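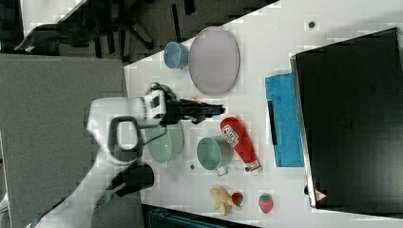 Skostis Tableware and Play Food for the Children's Kitchen Corner

Item group 608
Sold by Hulatport, home and nursery supplies

Skostis is a series of light, colored tableware for small hands. The pieces are made for daily meals and also for the play kitchen, so the same cup can be used at lunch and later in the afternoon for a pretend tea party. Many of our customers first buy a few pieces for home and later ask for a bigger quantity for a day care or a school room. For this reason we sell the series by the piece and also as a set.

The colors are soft: light blue, lavender, mint green and a stronger green for the mug. They are chosen so that a child can learn "the blue cup" or "the green mug" and find it again on the shelf. All colors can be mixed, and we do not ask you to take a complete set in one color.

The pieces

Cup, light blue
A simple cup with an open rim. It stacks with other cups of the series, up to four in one pile. If you make the pile higher it will still stand, but small children pull the lower cup first and then everything comes down.

Plate, oval, lavender
The largest piece in the series. The rim is only a little raised, so sandwiches, cut fruit and pancakes are easy to take from it. For soup or anything with much sauce please use the bowl. The oval form needs more room on the drying rack than a round plate. Please measure your rack before you order a large number.

Bowl, mint green
For cereal, yogurt, soup and for mixing in play. The bowl is rounded on the outside and sits well in two hands. It is the piece that our customers order again most often.

Mug, green
Green on the outside and light green on the inside. The handle is small and made for a child's fingers. An adult can hold it with two fingers, but for your own coffee we recommend the bigger mug from the Kallio series.

What is included

The Skostis table set contains 18 pieces:

Cups, light blue: 4
Plates, oval, lavender: 4
Bowls, mint green: 4
Mugs, green: 4
Cloths, bright blue: 2

The play ketchup bottle and the other play food are not part of the set. They are ordered separately, see below.

Cloth, bright blue

The cloth is for wiping the table, but children like to use it as a table runner or as a picnic blanket for dolls. Lay it flat or fold it in a long rectangle and it marks the middle of the table. Wash the cloth before first use and wash it separately the first two times. The blue is strong and can give a little color to light fabrics. After this it can go with the other kitchen laundry.

Play food

We keep a small choice of play food that fits to the tableware in size. The most popular article is the red ketchup bottle with a white cap and a white label. It is empty, and the cap is fixed and can not be opened. Please do not try to open it with a tool – the bottle will be damaged and we can not replace it under the warranty.

Bread, cheese, tomato and egg are sold one by one. The selection changes during the year. When an article is sold out we take it from the list and do not send another one in its place without asking you.

Care

All cups, plates, bowls and mugs can be washed in the upper basket of the dishwasher. Place the cups with the opening down. Do not use steel wool or scouring powder. Tea and tomato sauce can leave a shadow on the light colors, mostly inside the mug. A paste of baking soda and water, left for one hour, takes most of it away.

The tableware is not for the oven and not for the microwave. Please do not put it on a hot stove plate, also not for a short moment.

Play food is wiped with a damp cloth and dried by hand. It does not go in the dishwasher.

Storage

The complete table set fits in one Kallio shelf box, size medium, if the plates stand on their side along the wall of the box. Put the bowls in first, then the mugs, then the cups. The cloths go on top. The box is not included in the price.

Prices and delivery

The price of the table set, and of each single piece, is shown in the order form when you choose the color and quantity. Schools and day care centers can ask for an invoice with payment after delivery.

We send from our warehouse in Darport. At the last stock check we had 1,914 single pieces of the series ready to send, and most of these are bowls and plates. The light blue cup is low in stock and the next delivery comes in January. If you order a table set now, you can choose in the form if we should wait for the cups or send the other pieces first. The second parcel is then free of charge.

Returns

You can return unused pieces in the original carton. Cloths can be returned only if they are not washed. If a piece arrives broken, please keep the carton and write to us with the item group number and the name of the piece – we send a new one and you do not need to send the broken one back.

Page last changed: Dec 18, 2018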